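Notebook, kitchen bench, March
Cleaning and timer check on the white microwave

Started 9:40. Entry covers the countertop microwave with the two knobs, which has been assigned to the reheating work on the white table. Previous notes on it are in Benedicta's book and mostly concern the door. I wanted a baseline before the next set of water loads, so today was cleaning, leveling, a timer check and one set of heating runs. No modifications made.

Condition as received from the storeroom: casing sound, no cracks, no rust that I could find along the seams. Old splatter on the ceiling of the cavity and a brown ring on the turntable, probably from the soup trials. Door seal surface greasy along the hinge side. Cord in good order, plug pins straight. The feet had picked up grit, and one had left a gray crescent on the tabletop when somebody dragged it. Lift it, please. It is not heavy.

Cleaning
Unplugged. Turntable and roller ring out, washed in the sink with dish soap, left on the rack. For the cavity I used a bowl of water with a spoon of white vinegar, run until the window fogged, then left closed while I had coffee. The ceiling came clean with a damp cloth after that except for one patch behind the stirrer cover, which needed a second pass. Did not scrub the cover. It is a thin sheet and flexes, and Sudheer has already replaced one in the other unit after somebody went at it with the green pad.

Outside wiped with a cloth wrung nearly dry. Spray cleaner is not to be used on the control side. The printing around the knobs is small and gray to begin with, and the Daka unit in the back lost half its defrost scale to the lemon degreaser. If you need to get around the base of a knob, use a cotton swab with a little soapy water and go around once.

Both knobs pull straight off. I took the lower one off to clean the shaft, then put it back on the flat. Do not pry against the panel with a screwdriver. If it is stuck, pass a strip of cloth behind it and pull both ends evenly.

Door and button
Door checked 150 cycles, open and close, counted on the clicker. Latched every time. Nkrumah had written "button sticks" in the margin of the last entry, and I can reproduce it only by pressing near the rim. Pressed in the middle it releases cleanly. Pressed at the lower rim it tips, binds in the groove, and needs a second push. There was a line of dried something in the groove, removed with a toothpick. Binding is less now but has not gone away. I suspect the guide behind the button has a little play. Leave it until it gets worse, the panel is a nuisance to remove and I do not want the case opened without a reason. The capacitor stays dangerous after unplugging, so if the case does come off, Sudheer does it.

Paper strip test on the seal: strip of printer paper closed in the door at the top, bottom, latch side and hinge side, pulled gently. Drag felt the same on three sides, slightly lighter at the top. I repeated the top with a fresh strip and got the same result. This says something about fit and nothing about leakage. Leakage meter is with Mohammed-Awal and I have asked for it back.

Leveling
Moved the oven away from the front edge of the table so the door can open without somebody's sleeve catching it, and so there is a landing space for a hot cup. Bubble level on the turntable support showed a slight fall toward the left rear. Table, not oven. Turned the level end for end to be sure. Adjusted the table foot, rechecked, good. Space left behind and at the sides for air. Please do not push it back against the wall when wiping down, and do not store the roll of paper towels on top.

Timer
This is the part that matters for the water loads. The timer is mechanical, the lower knob, spring driven. Like all of these it is poor at the short end. Setting it directly to a short time gives a result that depends on how you approach the mark. Clifford's method is to turn well past the mark and come back, and it does help. I ran five trials each way at the 2-minute mark against the stopwatch on the wall.

Direct approach: spread was wide, with the shortest and the longest runs far enough apart to spoil a comparison between cups. All five ran short.
Past and back: much tighter, all slightly long.

Same again at the 3-minute mark, same pattern, smaller differences. I have put the raw times on the sheet clipped inside the cupboard door and will not copy them here.

Parallax is part of the trouble. Read the indicator from straight in front, with your eyes level with the knob. Standing over it and looking down moves the apparent mark, and everyone stands over it. Clifford and I set the "same" time one after the other, him standing and me on the stool, and we did not agree.

For anything that needs a real number, set the timer long and end the run with the door button, by stopwatch. The remaining time then has to be run off or turned back by hand before the next load, otherwise the oven starts the moment the door closes. I did this to myself once today with an empty cavity. Caught at once, no harm done, but I now leave a cup of water inside between runs.

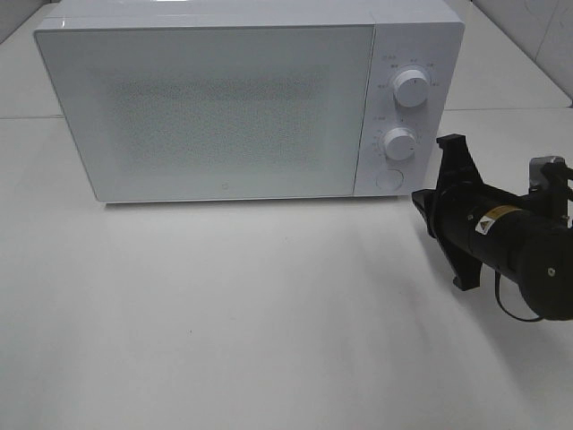

Upper knob is the power setting. All heating runs were done at the highest position, turned to the stop. It has a definite end there, so no reading error. Intermediate positions have weak detents and I would not trust two people to land in the same place. If the reheating work needs medium power, we should agree on approaching from the low side each time and write it on the sheet.

Heating runs
Three loads, same glass beaker, tap water drawn from one pitcher that had stood on the bench since I came in. Two minutes each by stopwatch. Beaker in the center of the turntable. Stirred before reading, thermometer held off the bottom. Wiped the cavity and let the oven stand with the door open between runs.

First load came out lower than the other two. I put that down to a cold start but have no second cold start to compare with, so it stays a guess. Loads two and three agreed within what I can read on that thermometer. Repeated nothing, the pitcher was empty and I did not want to mix in fresh water at a different temperature.

Off center, for interest: Benedicta had asked whether the ceramic bowls from Sýkora heat unevenly because of the glaze or because of where people put them. Ran one with water to the inner line, once in the center and once against the rim of the turntable. Difference in the water was small. The bowl wall was noticeably hotter on one side in both runs, and it was the same side of the bowl, the one with the thumb mark. So the bowl is at least part of it. Needs another bowl from the same batch before I say more.

Noises: hum steady, with a faint tick once per turn. Traced to the roller ring, one wheel has a flat spot. Rotated the ring, tick moved with it. Not worth a part number yet. The Serkusell rings in the drawer are a smaller diameter and do not fit, so please stop trying them. I have put tape on the bag.

The end bell is loud and cannot be turned off. Mohammed-Awal objects to it in the afternoons. Stopping by the door button avoids it if you then turn the timer back slowly, though on most attempts it still gave a weak ding as it passed zero.

Left at end of session
Oven plugged in, timer at zero, power knob at maximum, door closed, cup of water inside. Turntable dry and seated. Cloths in the wash. Cotton swabs are nearly out.

To do
Leakage meter back from Mohammed-Awal, then check the top edge of the door first.
Second cold start, same beaker, fresh pitcher, before anyone else uses it in the morning.
Second Sýkora bowl, center and rim, thumb mark facing the door at the start.
Ask Sudheer whether the button guide can be reached from the front.
Someone other than me to repeat the past-and-back timer trials. Nkrumah is left-handed and I would like to see whether the direction of grip changes anything.
Brukside have the other table booked through the end of March, so all of the above happens on this one and the oven stays where it is.

Added 4:15. Benedicta used it for lunch and reports the button stuck once. She presses near the rim.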